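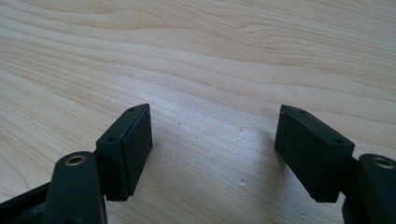 Garra manual Flilen — dedos paralelos com blocos de contacto substituíveis

Referência de catálogo: Flilen G2
Fabricante: Flinico
Distribuição e assistência: Fevasdale

Descrição

Garra manual de dois dedos para recolha de demonstrações em bancada. Cada dedo termina num bloco de contacto preto mate, montado num braço com inserto roscado de cor latão. A face superior de cada bloco tem dois furos redondos. O bloco é tratado como consumível e encomenda-se em separado do braço.

Características

Abertura máxima entre blocos: 85 mm
Acionamento: manual, por gatilho
Dedos: dois, simétricos
Cor: preto
Superfície de contacto: mate, textura fina

Conteúdo da embalagem

Garra montada
Um par de blocos de reserva
Chave de montagem
Folha de calibração

Planeamento da compra

O preço de tabela é de 2000 euros por unidade, sem IVA. O par de blocos de substituição custa 100 euros. Para um posto em utilização diária, recomenda-se orçamentar um par adicional por cada 100 horas de operação. Os braços não entram neste cálculo; só se substituem em caso de dano na rosca ou empeno.

Projetos com mais de um posto devem prever uma garra de reserva comum. O prazo de reparação depende da peça em falta e não é garantido em contrato. O suporte de parede Sani é opcional e não está incluído no preço.

Preparação do posto

Tampo liso, de cor clara e acabamento pouco refletor. Sob iluminação superior intensa, um tampo claro pode saturar no centro da área de trabalho; convém ensaiar a posição das luminárias antes de fixar a exposição. O pó acumula-se nas faces dos blocos e remove-se com pano seco, sem solventes.

Substituição dos blocos

Desapertar o bloco usado, limpar o assento e montar o novo com a face plana virada para o centro. Repetir no outro dedo. Os blocos trocam-se sempre aos pares — a mistura de blocos com desgaste diferente altera o zero da abertura. Refazer a calibração no fim.

Encomendas

Os pedidos de cotação são tratados por Sotiris Vasilakis, Fevasdale. Indicar número de postos, horas de operação previstas e quantidade de blocos de reserva. As encomendas para entrega em janeiro estão sujeitas a confirmação de stock.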